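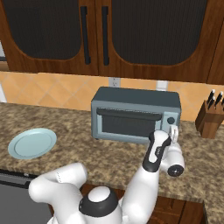

premau_kid wrote:
You're going to lose points on the knob if you keep position control the whole way in. Our group had the same task last term and it was the grasp closing off center that got us, every time.

hevorow77 wrote:
How far off center? Ours closes fine in the sim when the arm starts from the same pose. It falls apart once the start pose is randomized. The class rules say we get 7 tries and have to turn the toaster oven knob on at least 2 of them to pass.

premau_kid wrote:
A few millimeters. Enough that the fingers slid when the wrist turned. We slowed the last part of the approach and it got better.

Ademir Damasceno wrote:
I don't agree that it's the controller. Check your friction values on the knob first. The default in the Effiong kitchen files is very low and any gripper will slip on it. I changed that one number and left position control alone.

premau_kid wrote:
Are you allowed to change it? We were told the scene files were locked.

Ademir Damasceno wrote:
Locked for grading, yes. I changed it to find out what was wrong. Then I put it back and closed the fingers harder.

hevorow77 wrote:
OK, tried both. Harder grip with the original friction gave me one good turn. Slower approach plus harder grip gave me more, but now it runs up to 2 minutes and I don't know if there's a time limit.

evisa_lab wrote:
There's a time limit, it's in the handout under scoring. It's per try, and resets don't count toward it.

premau_kid wrote:
I still think he should drop position control for the turn.

Ademir Damasceno wrote:
He can do that after he passes. hevorow77, post your gripper settings and the wrist angle at contact.

hevorow77 wrote:
Will do tonight when I'm back at the lab machine.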